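Categoría: Informes de seguimiento / Programa de alfabetización y lectura

28 de julio de 2019 – Por Songül Ekinci

Informe de avance del proyecto Pakus: bibliotecas de préstamo en pueblos sin biblioteca fija

Compartido 3 veces · 18 comentarios

El presente informe recoge lo hecho en el segundo periodo de la subvención, los gastos principales y lo que queda pendiente para el cierre. El detalle contable va en el anexo que ya tiene la fundación Floderon, así que no se repite.

Préstamo y lotes

El proyecto trabaja con lotes de libros que pasan de un pueblo a otro. Cada lote tiene 40 títulos: novela, cuento infantil, algo de poesía y una parte de divulgación que elige cada punto de lectura. Al empezar el periodo había 125 lectores inscritos y el compromiso con la fundación era mantener esa cifra. Se ha mantenido, aunque con movimiento: varias familias se fueron en primavera al terminar la campaña agrícola y otras se apuntaron después.

La rotación entre pueblos se hacía cada mes y ahora se hace cada seis semanas. El cambio lo pidieron los propios puntos de lectura. Con un mes, los libros largos volvían sin terminar y había que renovar el préstamo a mano, en una hoja aparte que luego casi siempre se perdía. Con el plazo nuevo las renovaciones han bajado mucho y las fichas llegan más limpias.

El catálogo se lleva todavía en hoja de cálculo. El programa de gestión que presupuestamos con Galgate está instalado en la oficina, pero la importación de las fichas antiguas dio problemas con los acentos y con los autores que tienen dos apellidos. Galgate corrigió lo primero. Lo segundo lo estamos arreglando nosotros ficha por ficha y llevamos más de la mitad.

Clubes de lectura

Funcionan tres clubes. El de adultos se reúne por la tarde y ha leído cuatro libros en el periodo. El de jóvenes ha sido irregular: en época de exámenes no hubo reuniones y en julio se ha retomado con un grupo más pequeño. El tercero es el de lectura fácil, que coordina Gönül Sönmez y que no estaba en la propuesta inicial. Se autorizó como ampliación sin coste, usando horas que sobraban de la partida de formación.

La valoración de Gönül Sönmez es que el club de lectura fácil necesita sesiones más cortas y libros repetidos, de modo que cada persona tenga su ejemplar. Hasta ahora se compartía uno entre dos. Proponemos comprar ejemplares con el remanente de transporte, si la fundación lo aprueba.
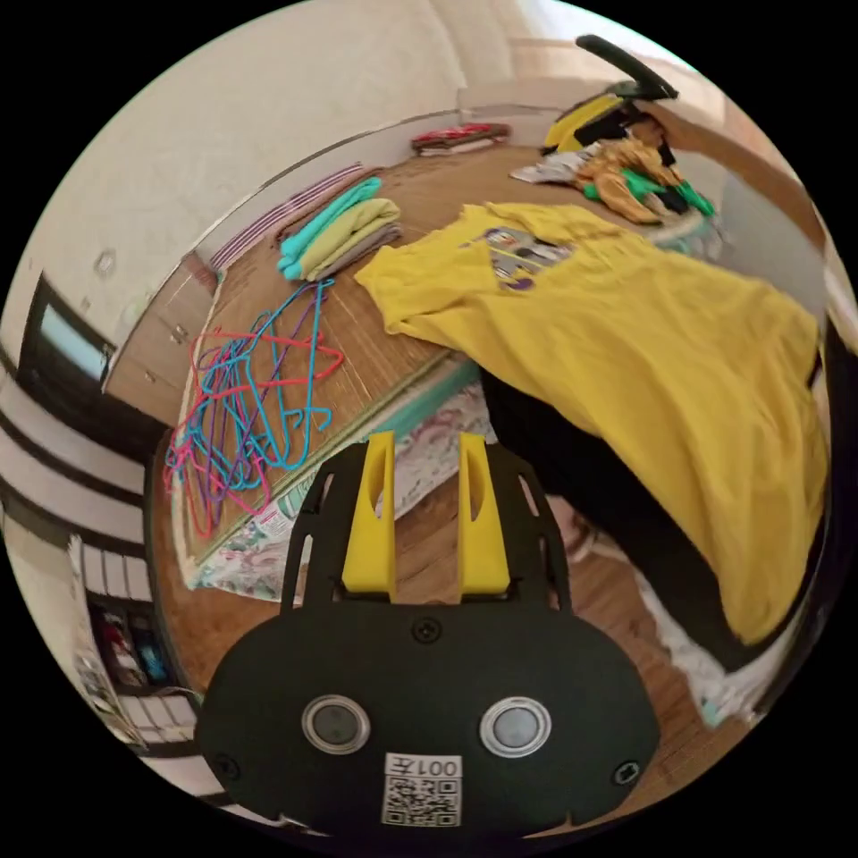
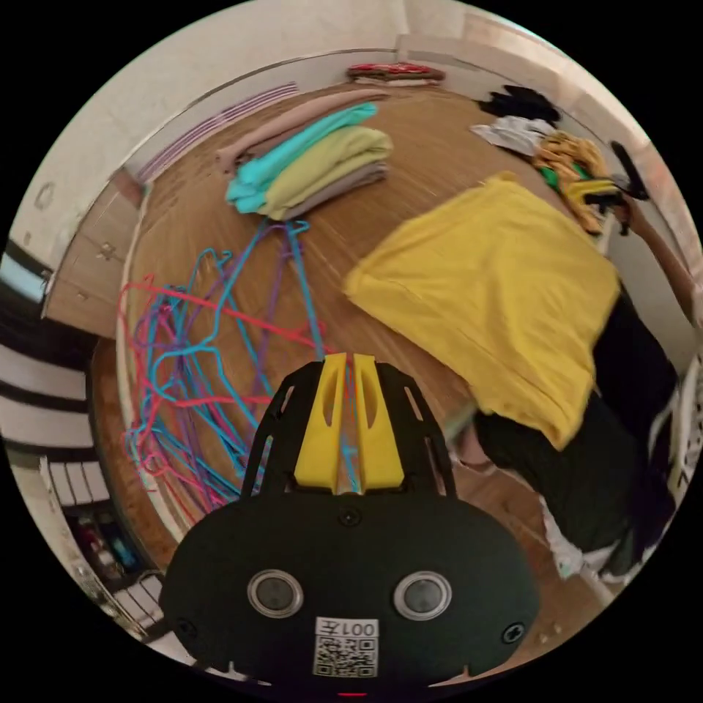 Área de Fomento de la Lectura – Asociación Coşkun

Gastos y desviaciones

La partida de compra de libros está ejecutada en su mayor parte. Se ha comprado a dos librerías de la comarca, con el descuento habitual. El único pedido con retraso fue el de libro infantil ilustrado, que llegó incompleto y hubo que reclamar.

La partida de transporte va por debajo de lo previsto. En la propuesta contamos con alquilar una furgoneta para cada rotación y en la práctica los lotes se han movido en coche particular, con pago de kilometraje. Para el último traslado, que incluye estanterías, sí hará falta furgoneta.

La partida de difusión está agotada. Se imprimieron carteles dos veces porque en la primera tirada el horario de uno de los puntos estaba equivocado. El error fue nuestro y el coste de la segunda tirada lo ha asumido la asociación, de manera que no aparece en la justificación.

Estado de los libros

Se retiraron 18 ejemplares por deterioro. La mayoría son de cubierta blanda, con el lomo despegado. Algunos se pueden encuadernar de nuevo y los hemos apartado en una caja, pendientes de presupuesto. No se cobra a los lectores por el desgaste normal. Las pérdidas han sido pocas y en dos casos el libro apareció en el lote de otro pueblo, devuelto en el punto que no era.

A partir de este periodo los libros llevan en la guarda una etiqueta con el nombre del lote. Es una medida sencilla que debimos tomar al principio.

Dificultades

El local de uno de los puntos de lectura cerrará en agosto por obras en la cubierta. El ayuntamiento ha ofrecido un aula de la escuela, disponible hasta que empiecen las clases. Después habrá que buscar otra solución, y por ahora no la tenemos. Si no aparece un sitio antes de septiembre, ese lote se repartirá entre los dos pueblos más cercanos y se avisará a los lectores por teléfono.

También ha costado recoger los cuestionarios de satisfacción. El modelo que se acordó tiene dos páginas y mucha gente deja la segunda en blanco. Los datos que enviamos en el anexo corresponden solo a la primera página. Pedimos permiso para usar una versión reducida en el último periodo – adjuntamos borrador – y mantener las preguntas sobre frecuencia de lectura y uso del préstamo, que son las que la fundación necesita para su memoria.

Próximos pasos

– Terminar la corrección de autores en el programa de gestión y dejar de usar la hoja de cálculo.
– Comprar los ejemplares repetidos para el club de lectura fácil, previa autorización.
– Pedir presupuesto de encuadernación.
– Cerrar con el ayuntamiento el uso del aula y las llaves.
– Preparar el traslado de estanterías.

Quedan pendientes de respuesta por parte de Floderon dos asuntos: el cambio de destino del remanente de transporte y el cuestionario reducido. Para cualquier aclaración sobre los clubes, la persona de contacto es Gönül Sönmez. Las cuestiones de justificación económica las lleva Songül Ekinci.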